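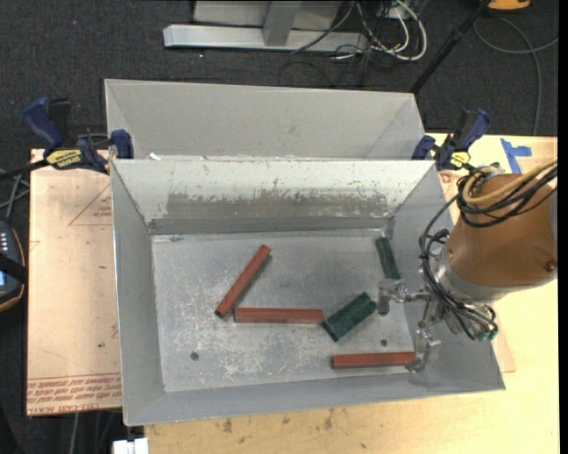
Sorin Zupan thinks we should buy the second arm before we buy anything to put under it. He said so at the close of the morning review, and he asked that his view be set down in full, so I record it first. His reasoning is that the price of the arm will rise in the new year, that the supplier will not hold the present quotation beyond the end of December, and that bins, tables and clamps can be had at any time from any catalog. I agree with the last point. I do not yet agree with the rest.

The purpose of this entry is to put the equipment plan in order before it leaves my desk. I have kept the diary for the Sustinside program since the first purchase, and the earlier entries show that we have twice approved a large item and then spent the following months finding the money for the small ones. I should like to avoid a third occasion.

The work at present is block picking from a metal bin. The blocks are red and green, and the task is to reach into the bin, close the two fingers on a block and lift it clear. Long, narrow pieces are harder to plan for than one would suppose, particularly when one of them lies near a wall. Letay Tesfamariam has asked that the next order include a wider range of shapes, and I have put this in the plan under consumables. She would also like the bins replaced. The floor of the front bin is scuffed and scratched, and the paint or coating on the inner back wall is worn in a broad patch. Her concern is for the vision work: a worn surface does not look the same from one bin to the next, and results taken over one are not easily compared with results taken over another. Sorin takes the opposite position. He holds that customers will have worn bins, and that we should therefore keep ours. Both arguments are sound. I have entered a sum for two new bins and have asked that the present ones be kept.

Bins from Akard are quoted at 75 dollars each. Their delivery charge is separate and I do not have it in writing. I must telephone before the end of the day.

The clamps are a matter on which I have changed my mind. We hold the setup with hand bar clamps at the rear corners, and in the spring I wrote that this was acceptable for a temporary station. The station is no longer temporary. Stungate offers a fixed mounting frame at 900 dollars, which would take the bins and bolt to a proper base. I had struck it from the last plan as a luxury. I have now restored it, on the ground that every time the bins are moved the positions must be taught again, and the hours spent on this do not appear in any budget although they are paid for all the same. Letay has promised me her own record of those hours. If it supports the purchase I will attach it; if it does not, the frame comes out again.

A proper bench should go with the frame. The light wooden tabletop is stained and marked, and it was never chosen for this work. Ejigu can supply a steel bench for 1005 dollars, with a delivery time of 6 weeks. Sorin regards this as excessive for a table. I reminded him that the second arm, if we buy it, will have to stand on something, and that his own proposal makes no provision for it. He accepted this, though not with any great pleasure.

Cables. I have written the word on its own line in the draft because it has never had a line before. There are loops over the arm and about the gripper, and there are more across the carpet behind the table. Each of these was the sensible thing to do on the day it was done. A second arm will double the quantity and will not double the floor space. I propose that cable trays, floor covers and a dress kit for the arm be treated as part of the cost of the machine, and that no quotation for an arm be considered complete without them. Letay asked whether the same rule could cover spare fingers and fittings for the gripper. I think it should, and have written it so.

On the arm itself, I have set out three courses in the draft. The first is to buy now at the quoted price and defer the frame and bench to the next budget period. The second is to buy the frame, bench, bins and cable items now and return to the arm in the spring, at whatever price then holds. The third is to lease. Sorin does not like leasing and has said so in writing on two occasions. I have included it nevertheless, for the finance office will ask, and it is better to have the answer in the document than to have the document sent back.

My own preference is for the second course. The single arm we have is not yet in use for as many hours as it could be, and I would expect the better part of that lost time to be recovered by the frame and the bench alone. A second arm on the present arrangement would give us two stations with the same difficulties. I have tried to state this fairly in the draft and to give Sorin's case in his own words. He read the paragraph after lunch, corrected one sentence and initialed it.

Items still open at the time of writing:

Delivery charge from Akard.
Written confirmation from Stungate that the frame will accept our size of bin. The drawing they sent gives outside measurements only, and our side walls slope outward toward the rim.
Whether the Ejigu price includes leveling feet.
Letay's record of hours.
Service terms for the arm, both the present one and the proposed one. The present agreement does not mention the hose or the external cables, and I should like to know who pays when one of them wears through.

4:40 p.m. Akard have confirmed that delivery is free on orders of two or more bins. The figure in the draft stands. Stungate did not answer and I have left a message.

Letay has brought the first part of her record, covering the most recent month. I have not had time to read it properly, but the column for repeat teaching is longer than I had assumed -- I will go through it with her tomorrow before the draft is circulated. Sorin has asked to be present.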